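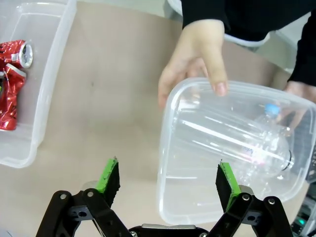
Arkia lab reports gains in sorting clear plastic

Researchers at Arkia say a robot arm trained with a wrist camera now handles clear bins, bottles and lids more reliably than their earlier system, which relied on a fixed overhead camera.

The team, led by Liya Kassa, collected more than 2,000 short runs at its Stustley lab. Another 370 were kept back for testing. Failed grasps on see-through items fell by 30 percent.

"Glare was the main problem," said Nahom Lencho, who ran the tests. "Up close, the rim of a lid is much easier to find."
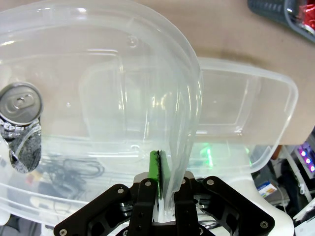
The gripper holds a translucent lid by its edge. Photo: Arkia

Soft lids that bend under pressure are still the hardest items, Kassa said. The group plans to release its data in October.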